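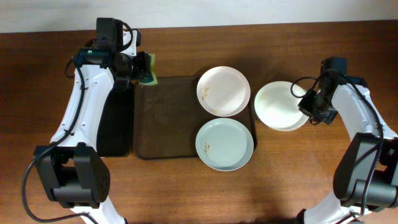 A serving tray is a flat, shallow carrier with a raised rim, used to move crockery, glasses and food between a kitchen and the place where a meal is eaten. It is also used in the opposite direction, for clearing. In domestic use the rectangular form with rounded corners is common, and a rim that is only slightly raised, as on the dark brown tray with two used plates on its right half, allows a plate to overhang the side. A higher rim holds the load more securely but reduces the number of plates that can be laid flat.

Types

Trays are usually grouped by rim and by handling. The low-rim tray is gripped from beneath or by its short sides. The gallery tray has a tall rim, often pierced with hand holes. The butler's tray has hinged sides and is set down on a folding stand. Round trays are mostly used for drinks and are carried on one hand.

Materials

Wood, lacquered wood, metal, moulded plastic and pressed fibre are all used. Dark finishes hide stains but show pale scuffs where plates have been slid across them. Some trays have a rubbed or textured surface to limit slipping. Trays of the Diketti pattern, made at Cultatcombe until the works closed, had a cork layer bonded to the base and were sold in one length only.

Use in clearing

Two methods of clearing are generally described. In flat loading, each plate is placed singly on the tray with the food residue left on it. In stacked loading, the plates are scraped first and piled by size, with the largest at the bottom. Flat loading is quicker at the table and keeps the undersides of the plates clean, but needs more journeys. Haf Lewis, in a household manual that remained in print for 15 years, recommended flat loading for up to four plates and stacking beyond that. Mostafa Ezzat later objected that plates of different shapes, where a deep rim sits on a shallow one, should not be stacked at all.

The heaviest items are placed over the middle of the tray. Cutlery is laid along one side, parallel to the rim. A plate that overhangs is drawn back before lifting.

Care

Wooden and lacquered trays are wiped with a damp cloth and dried at once. They are not soaked. Sauces containing tomato or turmeric may mark a worn finish if left overnight. Plastic trays can be washed with the crockery, though thin ones may warp above 70 degrees Celsius.

See also

Butler's tray
Dinner plate
Table clearing
Tea trolley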